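Stulberg releases Wevero setup and care pack for simulated arm cells

2018-09-20 - Hi all, it's the small team at Stulberg again, and I get to share the one I've been bugging everybody about since March! Wevero, our setup and care pack for simulated arm cells, is out today.

I keep one cell open on my second monitor all day, and it's the one we built the whole pack around - white arm, dark stand, gripper, a set of drawers to work over.

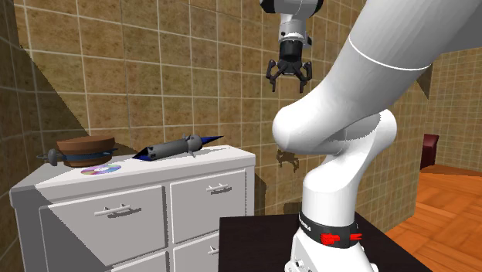
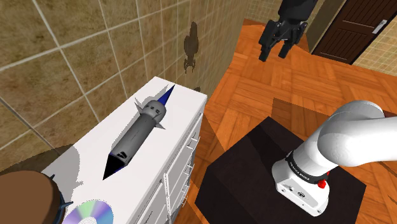

So what do you get? Mostly my own chore list, cleaned up so other people can use it. There are 13 checks, and I run them every time I touch a cell. Is the base sitting flat on its stand, or has it sunk in a hair? (Mine did, for a week, and I blamed the gripper.) Do the fingers open evenly? Do the joint limits match the sheet you started from? Then the arm goes back to its home pose and you save.

The repair side is the part I'm happiest with. If a joint starts to jitter, Wevero rolls back that joint's settings and leaves the rest of the cell alone. Before this I was reloading everything and losing my lighting each time, and I got pretty grumpy about it.

Our friends at Minness ran the pack through 3000 resets and sent back 236 notes, a lot of them on gripper friction. We've worked through them all, and the friction page got rewritten twice. Hrubý is handling downloads and support in Europe.

Wevero is free for current Stulberg customers. Ask for release 1322 when you write to the support desk, and please tell us which gripper you're running!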